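Dried flowers get the good table at Fatwood hall

The Fatwood Spring Show has had a dried arrangement class for as long as anyone can remember, and for most of that time it has lived beside the urn, between the lemon butter and the door to the toilets. Entries got steam on one side and a draught on the other. Last year there were two of them, and one was a wreath that had been entered by mistake.

This November the class moves to the front room of the hall, with its own table, its own judge and 39 entries on the sheet by the time the book closed on Friday. Show secretary Chang-ho Koo puts the jump down to the water restrictions. "You can't lose a dried rose to a hot week," he said. "It's already happened to it."

The new judge is Meenakshi Fernandes, who grows and dries flowers on a block out on Rallero Road and sells them from a shed with an honesty box. She has rewritten the rules, which used to run to a single line ("Arrangement, dried, any") and now take up most of a page. Entrants may use one bunch and one plain vase. Dyed pampas grass is out. So is glitter, a decision that has cost the show at least one regular exhibitor, who has taken her business to Clundis.

The vase rule has caused the most grumbling. Fernandes wants white or off-white, nothing with a handle, and nothing with a duck on it. She says a dried bunch is a quiet sort of thing and loses every argument it has with a patterned jug. Her other strong opinion concerns stems, which she likes left long until the vase has been chosen. A wide-mouthed vase lets the heads flop outwards, while a narrow neck holds a bunch upright but will snap half of it if you shove. Her advice is to undo the tie, feed the stems in a few at a time and swear quietly.

She gave a free session on all this at the hall last week, and 17 people came, including three who had thought it was the tax talk. Two of them stayed.

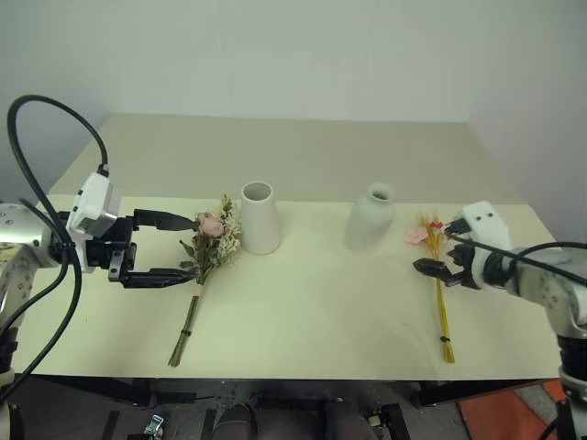 Roses are the favourite to win. Fernandes is fond of them once they have gone that dusty pink, with something pale and small packed in close and a bit of grey-green leaf to stop the whole thing looking like a wedding. Paper wrap comes off before judging. Exhibitors who forget will be given a minute to remove it, and a look.

First prize is a $50 voucher from Joseph's Hardware, which does not sell flowers. The runner-up gets a bag of potting mix, which Koo concedes is of limited use to the dried flower enthusiast, but it was donated and he wasn't going to say no.

Entries can be dropped at the side door from 7:30 on the morning of the show and must be on the table by nine. The hall opens to the public at ten. Admission is a gold coin, with proceeds going to the roof fund, which stands at $770 and has been overtaken twice by the roof.

The lemon butter stays where it is.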